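3.2. Recogida de demostraciones en casa

El plan original preveía que los 11 alumnos del taller grabaran en el laboratorio de Junidham, con mesa blanca, fondo liso y luz constante. Duró lo que duró la disponibilidad de la llave. A partir de julio cada equipo se llevó una pinza manual a su domicilio, y el protocolo quedó reducido a una hoja: despejar una mesa, colocar varios envases y agarrarlos de uno en uno.

De las casi 1000 demostraciones entregadas descartamos 172, en su mayoría por desenfoque de movimiento. Kovalchuk propuso penalizar la prisa en la nota final; Sastry, que calificaba, prefirió pedir por escrito que se moviera la mano más despacio. El efecto de la medida se discute en la sección 5, con más espacio del que merece.

Los manteles no se normalizaron. Kurian defendió que un estampado de flores grandes es una prueba más dura que cualquier textura sintética de nuestro generador - y gratuita, argumento decisivo dado el presupuesto (Fig. 4).

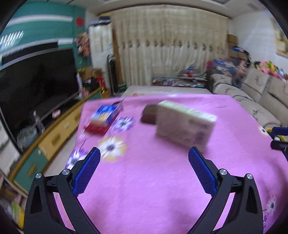
Figura 4. Pinza manual con almohadillas azules sobre un mantel rosa de flores; los envases aparecen desenfocados por el movimiento.

Las 34 secuencias con mantel estampado se reservaron íntegras para la evaluación.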